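Notas do orador: Planeamento acústico em escritórios com divisórias de vidro
Duração prevista: 25 minutos, mais perguntas

Diapositivo 1. Abertura
Apresentar o tema e o âmbito. A palestra trata do tempo de reverberação e da inteligibilidade da fala em salas de trabalho de pequena e média dimensão. Ficam fora o ruído de equipamentos de climatização e o isolamento a sons de percussão entre pisos. Avisar que os diapositivos com fórmulas estão no anexo e não serão lidos em voz alta.

Diapositivo 2. O caso de estudo
O edifício de Trostetstead foi convertido de armazém em escritórios. Área útil intervencionada: 2,678 mil m². Pé-direito generoso, lajes de betão à vista, compartimentação quase toda em vidro simples. A empresa ocupante, Zomholm, pediu o estudo depois da mudança, já com as equipas instaladas. Recebemos 368 respostas ao inquérito de conforto. A queixa dominante foi a audição involuntária de conversas, à frente do nível sonoro geral. Insistir nesta distinção: os dois problemas pedem medidas diferentes e a segunda parte da palestra depende dela.

Diapositivo 3. Superfícies refletoras
Recordar o coeficiente de absorção do vidro: baixo em toda a gama, ligeiramente superior nos graves por efeito de membrana. O betão pintado comporta-se de modo semelhante nos médios e agudos. Uma sala com quatro faces deste tipo tem o teto como única superfície disponível para tratamento, e em Trostetstead o teto estava nu.
Perguntar à sala quem trabalha num espaço assim. Não esperar mais do que uns segundos pelas mãos no ar.

Diapositivo 4. Mobiliário e têxteis
Ponto que costuma gerar discussão. O mobiliário leve contribui pouco. Uma cadeira de rede deixa passar o som e quase não acrescenta área de absorção; uma cadeira estofada acrescenta alguma, que diminui quando está ocupada. Uma toalha fina sobre um tampo rígido tem efeito desprezável abaixo dos 2 kHz. Os livros ajudam quando enchem uma estante inteira, com profundidades irregulares; isolados, não contam para o cálculo. 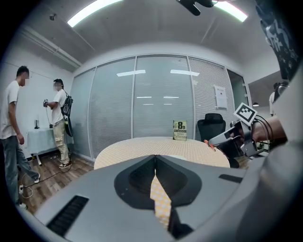 Mesa redonda com toalha aos quadrados, um livro e uma cadeira de escritório de encosto alto em rede, junto a parede de vidro.

Retomar a ideia para quem chegou atrasado: a contribuição do recheio entra no modelo como área de absorção equivalente por objeto e nunca como coeficiente por metro quadrado. O erro mais frequente nos relatórios que revemos é somar as duas grandezas na mesma coluna.

Diapositivo 5. Método de medição
Resposta impulsiva com varrimento sinusoidal, fonte omnidirecional, microfone a 1,2 m do pavimento. Duas posições de fonte por sala e três de microfone por cada posição de fonte. O processamento foi feito no Wasonier, com filtros de oitava entre 125 Hz e 4 kHz. Usámos T20 nas salas pequenas por falta de gama dinâmica para T30.
Se perguntarem pelo difuso: nas salas pequenas a hipótese de campo difuso não se verifica nos graves. Os valores de 125 Hz são indicativos e estão assinalados a cinzento no gráfico.

Diapositivo 6. Pavimentos
A pergunta sobre alcatifa aparece sempre. Um pavimento de madeira assente sobre ripado absorve nos graves, por vibração do painel, e reflete nos agudos. Colado diretamente à laje, perde a maior parte desse efeito. A alcatifa faz o contrário: útil nos agudos, quase nula nos graves. Os passos são outro assunto e dependem da camada resiliente.

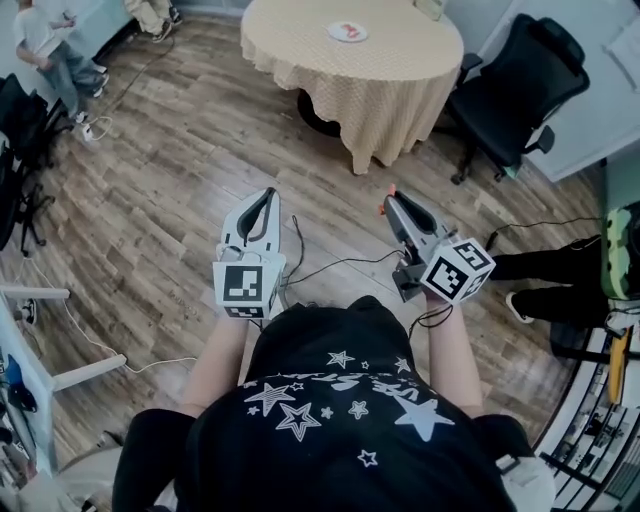 A escolha do pavimento raramente resolve a reverberação sozinha, e em Trostetstead não estava em causa substituí-lo. Passámos por isso ao teto, com painéis suspensos de lã mineral e caixa de ar. A caixa de ar melhora a resposta nas bandas de 250 e 500 Hz, onde se concentra boa parte da energia da voz.

Diapositivo 7. Privacidade da fala
Mostrar a curva de decaimento espacial. Explicar a distância de distração sem entrar na dedução. Uma sala mais absorvente baixa o nível à distância, mas também pode baixar o ruído de fundo e tornar a conversa do lado mais nítida. O sistema de mascaramento Zhong foi instalado numa só ala e os resultados ainda não permitem comparar as alas. Não adiantar valores, mesmo que insistam.

Diapositivo 8. Execução
Obra prevista para setembro, fora do horário de trabalho, com início às 19h. Prever remedição com as mesmas posições e o mesmo mobiliário. Sem isso, a comparação antes e depois perde validade.

Diapositivo 9. Perguntas
Ter aberto o anexo B (tabela de coeficientes) e o anexo C (plantas com as posições de medição). Se o tempo faltar, saltar o diapositivo 8 e remeter para o documento distribuído à entrada.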